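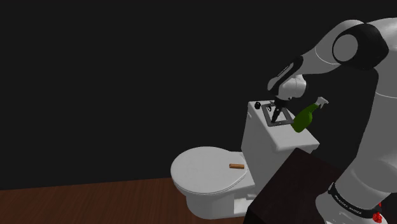 A green spray bottle above a white toilet.

The cleaning cupboard at Rothe holds 25 products, and until April most of them were used every week. The small guest house now gets by with far fewer, and its owners say the bathrooms take no longer to do.

Household cleaners have multiplied over the years. A shopper at the Dikus retail park can choose between separate sprays for taps, tiles, glass, shower screens and toilet seats, many with much the same contents. Washing-up liquid and warm water will deal with most daily dirt. Limescale needs an acid, such as citric acid or white vinegar, and a bit of patience. 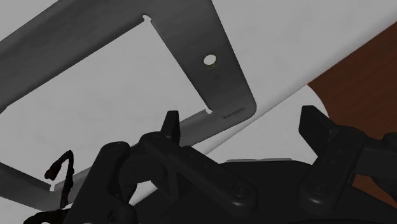
Vinegar should be kept off marble and other natural stone, which it will etch. It must never be mixed with bleach, as the two give off chlorine gas.

Refills are another way to cut down. Ciroter, a shop with 2 branches, sold 1,079 refills last year, mostly of washing-up liquid and bathroom spray. Customers bring their own bottles and pay by weight. Old labels have to come off first, and a new one goes on at the till with the contents and the date.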